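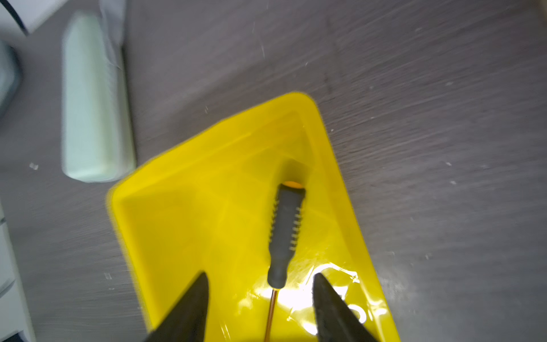

Yellow tray, small screwdriver with the orange end cap, bit of plastic.

Last updated: Jun 18, 2022

To: Grurano repair list
Subject: Re: Re: the small screwdriver

Miłosz Krawczyk wrote:
> Has anyone got the little precision driver out of the hinge kit? I have
> been through both drawers and the Stuvier case. I have two laptops open
> on the bench and 5 screws between me and my dinner. Also, can we please
> agree on where it lives? We had this same talk in February.

Miłosz,

It's in the yellow tray on the gray table. I grant you that a bright yellow tray is a cunning place to hide something. The driver is the dark one with the ribbed grip and the orange cap on the end, in case the drawers have worn down your memory of it.

As for where it lives, my vote is the tray. The Stuvier case has a molded slot for every tool except the ones we use, and the drawers are where tools go to meet other tools and never come back. The tray is shallow. You look in, you see the driver, you go home to dinner.

One request — the clear plastic goes in the trash. Last winter I lost a hinge screw under a crinkled bag and spent most of an evening patting it like a nervous cat. The Domański order comes with 200 screws, each size in its own bag, so please cut the labels off and tape them to the jars before you throw the bags out.

If you want a second driver, Zillance has them. I'll sign for it, provided it doesn't move into the drawers with its cousins.

Are the two laptops the ones with the cracked lids? If so, don't close them all the way until I've had a look.

Comments

hingewright: We had a tray. Then somebody put a sandwich in it.

Odile: Which jar do the short ones go in? The label just says "short-ish."

Miłosz Krawczyk: Found it. I had moved the tray to look for the screwdriver.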